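In defence of the badly folded jumper

My mother-in-law folds like a shop. Every jumper comes out the same size, sleeves tucked in behind, and if you take one from the middle of her pile the rest don't even wobble. I've watched her do it while talking on the phone. I have never managed it once, and after 10 years of trying I'd like to put the case for giving up (a bit).

I blame the videos. You know the ones, where somebody with lovely calm hands turns a whole basket of washing into little parcels that stand up by themselves in a drawer. I followed one all the way through last February, pausing every few seconds, and it took me an entire evening to do what had been on the bed. It did look wonderful! Then my son wanted his football socks and the drawer was back to normal before breakfast.

Dark things are the worst, I think. Anything navy shows every crease and picks up fluff from whatever it's lying next to, and big soft tops have no proper edges to line up, so you pinch a bit in the middle, pull, and hope the rest follows.

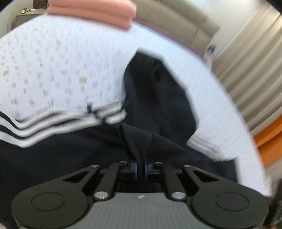

My friend Rozália Csizmadia says I'm being lazy and that a good fold saves you the ironing. She may be right about shirts. I still iron shirts, and I'd fold a tablecloth properly for anybody. But pyjamas? Pillowcases? The T-shirt you paint the fence in? Half the stuff in our house gets worn or slept on the same week it's washed, and it doesn't care how it spent the two days in between.

So now I do one fold down the middle, one across, and on to the pile it goes. The whole lot takes me 8 minutes if the radio's on and I don't stop to match socks, which live loose in a box these days. My mother-in-law has seen the airing cupboard and said nothing, although she did refold the towels while I was making the tea. I've left them exactly as she put them.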